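Helside Robotics Club Handbook
Section 4: Setting Up the Table and Recording Your First Practice Runs

Welcome to the part of the handbook where you finally get to pick something up! By now you have read the safety pages, found a partner, and signed out a hand-held gripper from the Erngate cabinet. This section takes you from a bare table to a short set of recordings that the Trilano arm can learn from later in the term. Set aside a whole club evening for it the first time. Pairs who have done it before can be ready in half an hour, but please don't feel you have to keep up with them.

You will work in pairs, with one person holding the gripper (we call this person the hand) and one person resetting the table and keeping the log (the desk). Swap jobs often. The hand gets tired sooner than you would think, and the desk learns a surprising amount just from watching.

4.1 What you need

Hand-held gripper, with both fingers fitted
Charged battery and the spare
Black backdrop cloth and its bag of clips
Two small bottles from the practice tray, caps on
Club laptop and the short cable
Log sheets and a pencil
Small screwdriver from the tool roll

If the tray is missing a bottle, look in the drying rack by the sink before you write it up as lost. They turn up there more often than not.

4.2 Hanging the backdrop

1. Shake the cloth out in the hallway. It picks up lint like nothing else, and lint on black cloth shows up in every recording.

2. Clip the top edge first, starting from one end and working your way across with your partner holding the weight. Let the cloth hang in easy folds. You can spend a whole evening chasing wrinkles, and the arm does not mind them.

3. Hang the side panel so that it meets the main cloth at the corner. Check that you can't see the room through the gap when you look from where the hand will stand.

4. Put up the project letters if they have been taken down. They go on the backdrop above the table, smaller line on top and larger line underneath. Press each letter flat with your palm and leave them where they are for the rest of the session.

Note: Move the letters between sessions if you must, but never in the middle of one. A group last November shifted theirs halfway through an evening and then had to work out from memory which recordings belonged to which layout. It was a long night for everybody, and the biscuits ran out early.

Caution: Please do not stand on the rolling chairs to reach the top edge. The step stool is behind the door, and your partner should steady it while you are up there.

4.3 Checking the gripper

5. With the power off, look over the screws on both mounting plates. If one has worked its way up, turn it gently until it is snug and then stop. The threads are in a plate we would rather not replace twice in one year.

6. Open and close the fingers slowly. They should move together and meet along the ridged pads. If one fin leans, loosen its plate a little, straighten the fin, and tighten again. A slight bend in the fins when they press on something is fine and is the whole point of having soft ones.

7. Wipe the square markers on the plates with the dry cloth. The software finds the fingers by these squares and works out how far open they are, so a thumbprint in the wrong place can spoil an otherwise lovely recording. Hold the gripper by the handle from here on.

8. Wipe the lens with the lens cloth (the gray one, kept in its own pouch, please!) and put the cap in your pocket where you can find it again.

9. Plug in the battery, wait for the steady light, and start the club recorder on the laptop. Give the pair a name you will recognize next week. "Test" and "test new" are both taken, many times over.

4.4 Placing the bottles

10. Stand the two bottles on the table well clear of the edge, near enough together that both fit between the open fingers when you bring the gripper in. There should still be a little daylight between them, or you will find yourself picking up the pair.

11. Check that neither bottle is standing over the hole in the tabletop. They wobble there, and a bottle that tips by itself will confuse you and the software alike.

12. Bring the open gripper forward until you have a finger on either side of the bottles, and ask your partner to look at the preview on the laptop. You are both looking for the same few things: the bottles in the gap, both fingers clear and in view, both marker squares readable, and the table sharp right up to the cloth. The edges of the picture will look bent, which is normal with this lens. 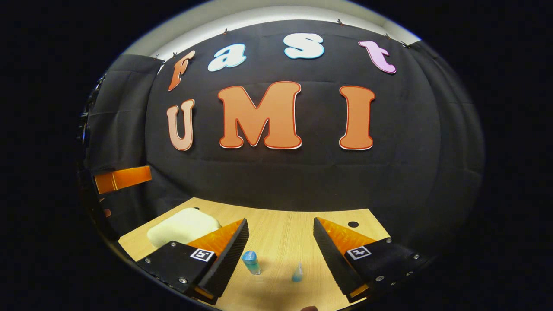 Figure 4-1. Gripper open at the start position, with both bottles between the fingers.

13. Compare your own preview with the figure. It does not have to match to the last inch. If the fingers look much lower or you can't find one of the squares, bring your elbows in, take half a step back, and try again.

4.5 Recording a run

14. The desk says "ready" and starts the recorder. The hand waits for one slow breath with the fingers open. That short pause gives the software a clean beginning to work from.

15. Choose a bottle and say which one out loud. Move in at a steady pace, close the fingers around the body of the bottle below the cap, and lift it about as high as a coffee mug.

16. Carry it to the spot you agreed on, set it down upright, and open the fingers all the way before you draw back. New members tend to pull away while the fingers are still opening – we all did it – and the bottle comes along for the ride.

17. The desk stops the recorder and writes one line in the log: run number, which bottle, and a word on how it went. "Good," "dropped," and "bumped the other one" cover nearly everything.

18. Reset the bottles in slightly different places and go again. A little variety is what we are after here, so turn them, swap them, and bring them closer or farther away.

Note: Keep your dropped runs. Mark them in the log and leave the files alone. The Sunday group sorts through them when they train the arm, and a fair number of them are useful.

Caution: Keep your free hand behind your back or on your hip while the recorder is running. Fingers that wander into view mean the run has to be set aside, and the Papadopoulos bench next door has a shelf of those already.

4.6 How many runs to make

For your first evening, aim for 38 good runs between the two of you. It sounds like a lot, and then you get into the rhythm of it and find you have gone past it while arguing about music. The whole club is working toward 900 for the bottle task before the arm is trained on it, and as of the last handbook update we had 67 checked and filed, so every evening really does help.

Stop when your arm is tired. Runs made with a shaky hand teach the arm to be shaky, and you will be much happier coming back to it fresh. If you find you are dropping more than you place, swap jobs, have a drink of water in the hallway, and check the fin screws while you are at it.

4.7 If something goes wrong

The preview is dark. Check for the lens cap first, then the ceiling lights at the far end of the room, which are on their own switch.

The recorder says it can't find a finger. Wipe the marker squares again, then tilt the gripper a touch toward the lights. If the message stays, a marker may be peeling. Spare ones are in the envelope taped inside the cabinet door, and they must go on square and flat, exactly over the old outline.

The bottle slides out of the grip. You are most likely holding it too near the cap. Go lower, close a little more slowly, and let the pads settle before you lift.

The laptop stops in the middle of a run. Save what you can, write "stopped" in the log, and restart the recorder. Runs already saved are safe.

4.8 Packing up

19. Stop the recorder and wait for the copying bar to finish before you unplug anything.

20. Put both batteries on the charger, cap the lens, and return the gripper to its padded box with the fingers open. Closed fingers leave a dent in the pads over the week.

21. Return the bottles to the tray. Leave the backdrop hanging if another pair is signed up for the next evening, and otherwise take it down and roll it around the tube.

22. Sign the log and clip it to the board by the door. Section 5 picks up from there with checking your runs on the laptop, so bring your run numbers with you next time.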